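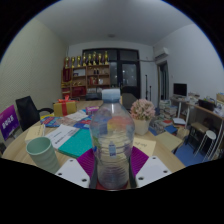

How to clear a shared round table

A round table has no back edge, so things pile up toward the middle. Allow 9 minutes.

1. Take drinks off first. Tighten the caps on water bottles and move cups to the sink or a side shelf.

2. Gather loose printed sheets into one stack. Anything dated before June goes in the recycling.

3. Sort brochures and booklets by size, largest at the bottom. Keep one copy of each and put the rest in a magazine file. The Hiltance file is 76 mm wide and takes almost 50 thin booklets.

4. Put notebooks on top of the paper stack, spines facing the same way.

5. Move gift boxes by the base. Lifting by the ribbon pulls the bow loose.

6. Dust artificial flowers with a dry paintbrush, then wipe the pot.

7. Wipe the tabletop with a damp cloth, following the grain, and dry it.

Return the flowers last, then push the chairs in.

Updated 18th November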